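How to Oil a Butcher-Block Table Without Buying the Whole Shelf

By Soledad Aranda

Most advice on butcher block comes from people who sell oil. I have read plenty of it, and I have ruined one tabletop by following it, so take what comes next as the short version with the sales pitch removed.

First, find out what is already on the wood. Put a few drops of water in a spot you don't care about and leave them for 9 minutes. If the water still sits up in beads, the finish is doing its job and you can stop reading. If it soaks in and leaves a dark patch, the top is ready for oil. Some tables come with a hard varnish, and oil will only smear around on that.

Next, clean it. Dish soap, warm water, a rag that is damp and no more. The special cleaners cost more and I have never seen them do better. Let the top dry overnight, even if the label says an hour.

Sand lightly along the grain with 180 grit, then 220. Some guides want you to go on to 400 or even 3,000. I tried that on a scrap piece and the oil hardly went in. Wipe off the dust.

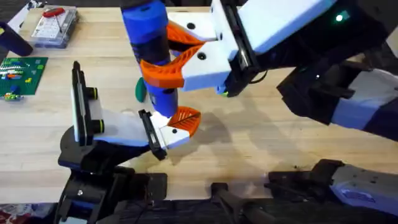 Do I need a special wood oil for a table that food touches?

Plain food-grade mineral oil is enough. The blends mostly add wax and a nicer bottle, and wax can go on later if you want it.

Pour a small puddle in the middle and spread it with a clean cotton cloth, working with the grain. Do the edges and the ends of the planks too, which drink more than the top does. Wait 90 minutes and wipe off whatever is left. Be fussy about this. Oil left standing stays tacky and picks up crumbs.

Repeat the next day. A third coat is worth it on a very dry top. Past that I doubt you are doing anything but using up oil.

As for the schedule you see everywhere – once a month, forever – I don't buy it. Do the water test again in December, when the heat has been running, and let the wood tell you. My friend Despina Stergiou oils hers twice a year and it looks better than mine.

Rags used with mineral oil can go in the wash. Rags used with linseed or tung oil can catch fire in a heap, so lay those flat outside to dry.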